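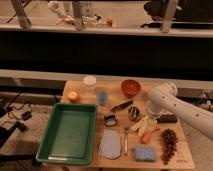
Figure 2. The arm at the table, with household objects and play food laid out and the green tray at the left.

4. Planning the Equipment Budget

I promised in the introduction that I would get to the money, so let's do that now. Most papers in our area give the equipment one line in the methods section and move on, and I've written that kind of line myself. When Kuldeep Shukla and I sat down to plan this setup, though, we couldn't find a single write-up that told us how to split a small budget between the arm, the table around it and all the little things that go on top of the table. What follows is how we split ours, what we got wrong, and what is going to change in the second round.

4.1 The arm and what we left out of the first quote

We asked two suppliers for quotes, Telton and Alivach. Telton's price looked better by a wide margin until Melahat Tatlı put the two side by side in a spreadsheet and noticed that one included the gripper, the mounting hardware and a year of repairs and the other had only the arm itself. Once she had filled in the missing rows the gap was small enough that delivery time decided it, and we went with Alivach. I'd tell anyone starting out to make the row list first and only then ask for prices. Send the list to the supplier and let them fill it in! We did it the other way around and lost most of a month to emails.

Our row list, in the form we use now, has the arm, the gripper, spare fingers for the gripper, the mount, the controller, power, cables, cameras, camera mounts, the work surface, storage for whatever isn't in use, and objects. Shipping gets its own row. So does the thing I always forget, which is the time of the person who has to put it all together. Rangi Mudgway did that for us and kept a log, and his hours came to 50, not counting the afternoon he spent hunting for an adapter we had already paid for.

Cables deserve a word. We budgeted for the lengths that reached from one box to the next in a straight line, and nothing in a lab runs in a straight line. You go around the table leg, you leave some slack so the arm can be shifted, and then somebody wants to kneel down and get at the controller. Buy long. We ended up reordering nearly every cable we had, and the second order cost more than the first because we were in a hurry.

4.2 The objects

Here is where I changed my mind the most. My first plan put almost nothing in the object row. I figured we'd raid our kitchens, and for a pilot that works perfectly well. The trouble starts when an item cracks or walks off and you need the same one again. A bowl from my cupboard can't be reordered. If the bowl changes halfway through the data, you get to explain that to a reviewer, and I have done so, and it was not fun.

So we switched to a simple rule: every object on the list has to be something we can buy again, and we buy it more than once on day one. Pallavi Nigam built the list. She wanted a spread of shapes and surfaces that didn't cost much, which is how we came to own play food (bananas, a carrot, grapes) along with everyday stuff like a bowl, a sponge, metal utensils and a plastic bag. The bag is the cheapest item we have and I'd give up several of the others to keep it. Soft, flat things make for very different grasping problems than a bowl does, and you can't get that variety just by spending more on rigid objects.

The full object order, duplicates included, came to $471. That is a tiny share of the total, and it has shaped what we can ask in our experiments as much as anything else we bought. The tray was part of the same order. We went for a big one with raised, sloped sides because it can be a place to put things and also a thing in its own right, and a second, smaller tray from the same shop has never left the cupboard.

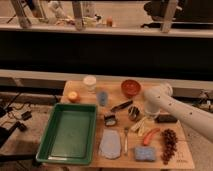

We also set aside $700 for replacements over the first year, and I'll admit that I argued against it. It felt like a lot of money to park for sponges and toy fruit. Melahat's point was that the row wasn't only for objects — gripper pads wear, connectors get stepped on, and a marker left uncapped has to be replaced like anything else. She won, and she was right to. By June the pads alone had used up a good part of it.

4.3 The room

We nearly left the room out of the plan altogether. The lab at Skirnness already had a bench and a floor, so we called that row zero. Then we needed a table of a height that suited the arm, something dark to go behind it, and a place for the people running sessions to sit. None of that is expensive. All of it needs ordering, though, and our purchasing office wants a separate form for furniture, which takes its own sweet time. If yours works the same way, file that form on the same day as the one for the arm. Ours went in late, and the arm sat in its crate for seven weeks while we waited on a table.

Lighting is the row I still can't price properly. We used what was on the ceiling. Rangi thinks we should budget for fixed lamps, and he's probably right, but we haven't tested it and I don't want to recommend a number I can't back up.

4.4 What we plan to buy next

For the second round we are working with a tighter list. We'll get a spare gripper before we get anything new, which is boring and will save us whole days. Khurana, the object set Pallavi is putting together for release, will come with a shopping sheet so that other groups can order the same items in one go. We are also moving money out of the camera row and into mounts, having learned that a decent camera on a wobbly mount gives you nothing you can use.

A second arm was on the list for a while. Kuldeep is still in favor. My own view is that one arm with a full shelf of objects and no waiting for parts gets more done than two arms sharing a thin supply, at least for a group of our size. We have agreed to look at the session logs again before the next budget request goes in, and the comparison in Section 5 is our first pass at those numbers.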